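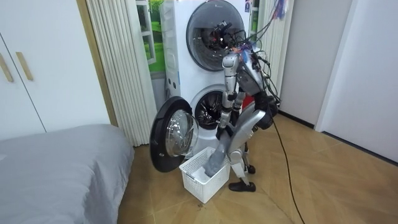
Clornport Laundry Log

By Macarena Alcaraz
Updated in May
6 comments | 30 shares

What is in this folder

A written record of 200 household wash loads, kept at the Clornport flat and typed up into one table. Each row is one load, from the time the clothes went into the drum to the time they were folded or hung. There is also a list of the garments and linens that went through, with 93 entries, and a short file of notes on stains.

The log was started to settle a simple question: which of our things come out worse when they are washed together, and which don't care. It grew from there. People who keep house, run a small guest place or teach a home skills class may get some use out of it.

Files

loads.csv - one row per load
items.csv - one row per garment or linen
stains.txt - free notes, in the order they were written
labels.txt - care label wording, copied by hand
README - what you are reading

How the loads were recorded

A paper sheet hung near the washer. Whoever did the load filled in the top half when starting it and the bottom half when emptying it. The sheets were typed up at the end of each week, usually in one sitting, and the paper copies were kept in a binder in case a number looked wrong.

Loads were not planned for the log. They are the ordinary washing of the flat, so there are far more towels and gray T-shirts than anything delicate. Nothing was bought or stained on purpose.

Columns in loads.csv

load_id: running number, starting at 1
sort: lights, darks, mixed, towels, bedding, delicates
fill: quarter, half, three quarters, full
temp: what the program was set to
spin: low, medium, high
soap: powder, liquid, none
soap_amount: in level scoops or capfuls
dry: machine, rack, line
left_in: how long the load sat in the drum after the program ended, in minutes
smell: none, slight, strong
lint: none, some, a lot
redo: yes or no
notes: anything else

The fill column is judged by eye against the drum with the clothes lying as they fell, before pushing them down. Two people will not always agree on half and three quarters. If you need something firmer, merge those two.

For soap_amount, a scoop is the one that came with the Grabowska powder. A capful is filled to the inner line. Where somebody poured without measuring, the cell says "free" and you should leave that row out of any sums.

Columns in items.csv

item_id, kind, color, fabric, age, first_load, last_load, condition_start, condition_end

Color is the color as we would say it out loud. "Gray" covers everything from pale heather to charcoal. Fabric comes from the care label where there was one, and is blank where the label had been cut out or washed away. Age is a guess for anything that was already in the flat.

Condition runs from 1 (rag) to 5 (new). It was scored in daylight by the same person both times. Pilling, fading and stretched collars all count against an item. Missing buttons do not, as those can be sewn back on.

Sorting

We used Corkitz baskets for sorting and kept them in the hall. Items were sorted by color first and by fabric second. Jeans went with darks. Kitchen towels went with bath towels unless they were greasy, and then they waited for a hot wash of their own. Socks were put in right side out, or that was the rule. You will find "socks inside out" in the notes column a good deal.

Pockets were checked at the basket. Anything found is in the notes. Paper tissues are the main cause of "a lot" in the lint column, and those rows should be treated as a separate group if you want to compare fabrics.

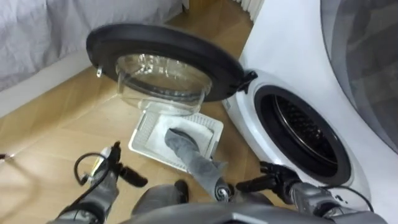 Small things go missing more often than large ones, and most of the "item not found" notes are about socks, handkerchiefs and baby washcloths. They stick to the drum wall after a high spin or slide down into the rubber at the front. The door is the other spot to check. With a door that has a deep clear bowl like this one, swung all the way open, it takes a second to look over the glass and the black rim before shutting it again. We added that check partway through the log, after a child's sock spent two loads in the wrong place. Rows from before that may list an item as absent when it had been washed.

Known problems

The left_in times are only as good as the kitchen clock and the memory of the person filling in the sheet. Overnight loads are entered as 480 whatever the real time was.

The drying rack was replaced during the log. The new one, a Wesitz folding rack, has wider gaps between the bars, and shirts dried on it show fewer creases. This is marked in notes the first time only.

There is no weight column. We tried weighing a few loads on the bathroom scale and the readings jumped around too much to keep.

Bedding is thin. We have one set of sheets per bed and a spare, so the same few pieces come up again and again.

Delicates were sometimes washed by hand in the sink. Those are not in the table at all.

Blank cells

A blank means the line on the sheet was left empty. It does not mean zero or no. In the redo column, please don't fill blanks with "no". Several of those loads were washed again and only the second sheet was complete.

Using it

Take it, change it, print it for a class. A line saying where it came from is welcome. If you find a typing mistake, send the load_id and what you think the cell should say, and it will be checked against the paper sheet.

Changes in the May update

Split "line" and "rack" in the dry column. They used to be one value, "air".
Fixed three rows where temp and spin had been swapped.
Added labels.txt.
Removed first names from the notes.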